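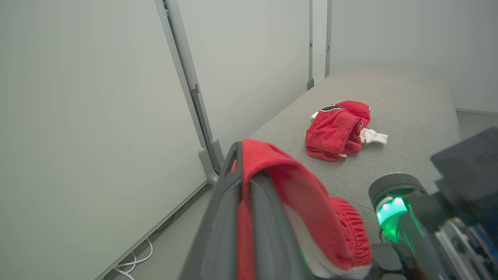
Wuleck 344 Fabric Shaver

Mains-powered pill and lint remover for knitwear, fleece and upholstery. Supplied by Mac Suibhne.

The 344 has a three-blade rotary cutter behind a perforated steel guard. Guard height is set with the collar and locks in 2 positions: low for flat-woven cloth and fine-gauge knits, high for brushed or looped surfaces. The motor does not start unless the guard is fully seated.
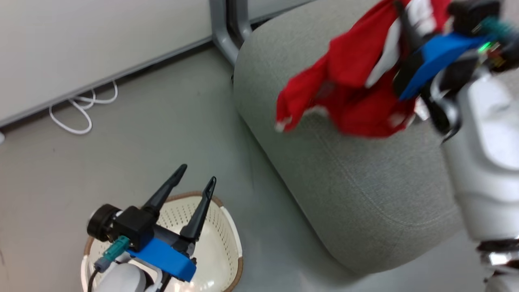 Lint is drawn into a clear bin at the rear of the body. Empty the bin when it is half full. A packed bin restricts airflow and the cutter will begin to drag. Maximum continuous run time is 30 minutes, followed by an equal rest period.

Use

1. Lay the garment flat on a firm surface. Close zippers and fasten buttons.

2. Set the guard to high for the first pass. Move in small circles without pressing.

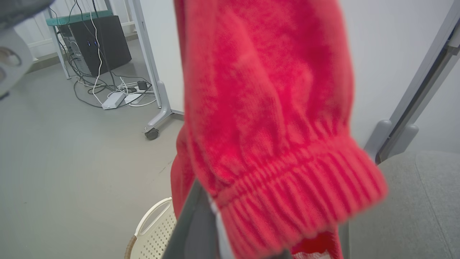

3. On ribbing, work along the ribs only. Do not shave over seams, labels or embroidery.

4. Switch off and unplug before removing the guard.

Specifications

Cord length: 8 ft
Guard: stainless steel
Speeds: one
Spare blade set: Pornis P2, sold separately

The older Grilletti blade set does not fit this model. The shaft diameter is different.

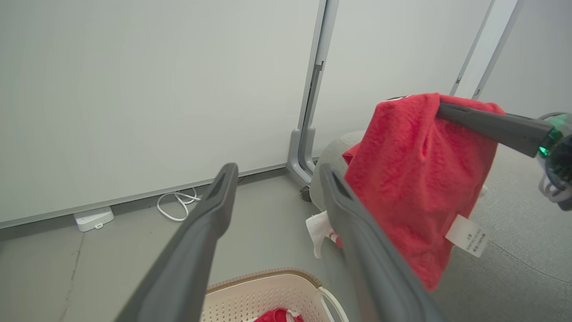 Warranty and service

Two years on the motor. Blades and guards are wear parts and are excluded. For service, contact Amber Van Beek at the parts desk and quote the serial number under the bin.

Page revised 2025-10-29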